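Skellham Winter Bun Fair returns, with chairs this time

JESBRIDGE, December 5, 2021 – The Skellham Bun Fair is back at Jesbridge Market Hall, offering steamed buns, tea and 31 stalls in a hall built for 10.
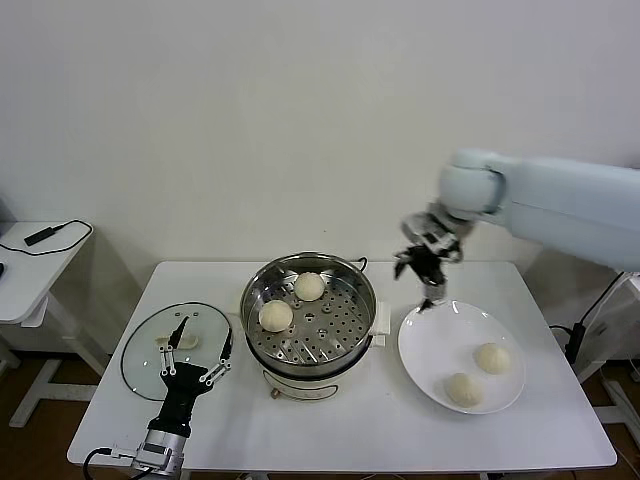 Tiburcio Montes

Last June's fair sold 683 tickets and lost one tea urn. Organiser Sarahí Contreras calls this "broadly a success".
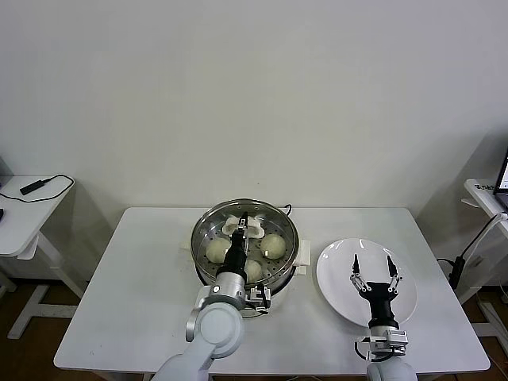
Do I need to book?
Only for the evening sitting, which has 90 seats.

Buns come plain or filled. The plain ones have their supporters, mostly quiet people.

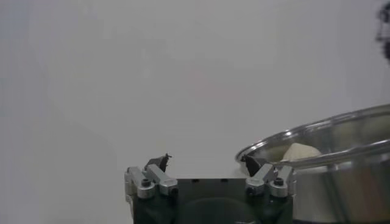 Getting there

Parking is behind the hall, in theory. The bus stops outside.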